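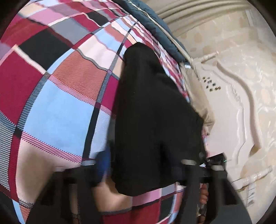

Folding is the bit of this job I never thought a machine would get near, and I've been at the Salinas guesthouses long enough to have opinions about it. I'm Effie Baird, I run the rooms side, and Cloltico asked me to write the page for their Drerkine sorter and folder because I'm the one who moans at them most (fair enough!). Towels and sheets it loves. What it can't stand is a bed with everything on it at once, a big checked cover with a black cloth draped over it and a crumpled beige thing bunched up beside that. Somebody still has to pick those apart by hand before anything goes near the belt.

So what do you get? The Drerkine takes up to 200 pieces an hour, has 5 folding programmes and stands in a corner of our linen room next to the old press. You lay a piece flat on the belt, it reads the size and off it goes. Dark cloth used to confuse it no end, but the February update sorted most of that. Quilted and padded things are still a no. Please don't try, I have and it sulks for ages.

What's changed for us is mostly the afternoons. Yatziri Villaseñor and I used to stand folding until our shoulders went, and now one of us feeds the belt while the other does rooms, then we swap. Nobody's hours were cut, and I asked for that in writing before I signed! The downside is that it's noisier, and you chat less when you're at opposite ends of the building. I do miss that.

It comes with the belt unit, two catch trays and a day's training on site. The spare pad set is part number 364 and worth having in the cupboard.

Comments

Uriel Orozco: Does it manage fitted sheets? Ours are a nightmare.

Effie Baird: Singles yes, doubles if you tuck the corners in first. Kings, I still do myself.

Hằng Võ: We've had one at Prultton since last year. Agree about the noise, we moved ours away from the break room.

Hamidreza Taheri: How long did the training really take? Our lot are nervous of it.

Effie Baird: A day, and then a week of swearing at it.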